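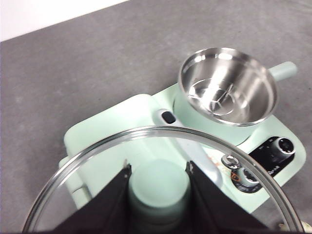
Boonsong reckons the slipping is all calibration and wants the wrist camera redone before we touch the fingers. I don't buy it. Calibration was fine in February and the mount hasn't moved.

Pulled both finger pads anyway. Left one worn shiny at the tip, right one OK. Swapped the pair, wiped down with alcohol, re-zeroed the gripper. Closing force was set at 100, no note as to who changed it.
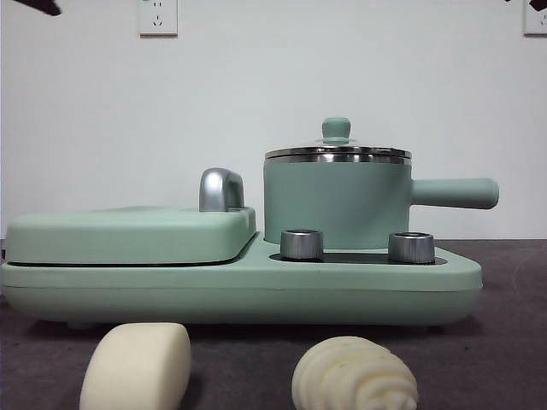 Next is 6 lid lifts by the knob at the old force setting, then 6 at 100. If it still slips, Boonsong gets his calibration. Spare pads: 4 left in the Kushnir drawer.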